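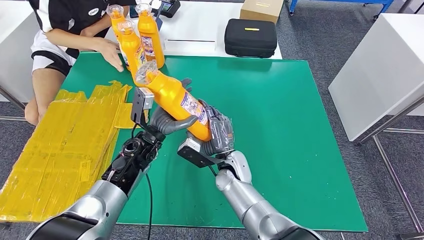
Vol. 40, No. 2, p. 414

Figure 3. Bench trial of the Ikar two-arm kit: a capped orange bottle held between the two hands over the green mat.

3.2 Handling of filled and unfilled bottles

We come now to the part of the review that readers from smaller packing shops have asked us for most often, namely how the Ikar kit behaves when it is given ordinary bottles to pick up and pass along. The kit is sold by Noltberg as a complete set, with two arms, two multi-fingered hands and the control software, and we were glad to find that it could be set up on a plain table in a single afternoon. We chose bottles for this round (Figure 3) and kept yellow plastic bags on the same mat, as bagging is the step that follows in the Testano line and we wanted the layout to stay close to it.

The two-handed hold deserves a few words. One hand curls its fingers beneath the middle of the bottle and carries it from below, while the other closes over the label toward the lower end. We had expected the glossy curve of the bottle to give trouble, and in the first week it did – the supporting fingers were set too wide, and the bottle tended to roll toward the cap. After we narrowed the starting grip in the settings menu, the hold became much steadier, and we left it that way for the rest of the study.

The full program ran to 3,000 lifts, spread over the month of September, with grip settings saved at the end of every session. Setup between bottle sizes took up to 40 minutes, a good deal longer than the manual suggests, and most of that time went into teaching the second hand where to close. A user who stays with one bottle will hardly notice this. For a shop like Panganiban, where the product changes every Friday, it would be a real cost, and we return to it in Section 3.4 together with the price of the service plan.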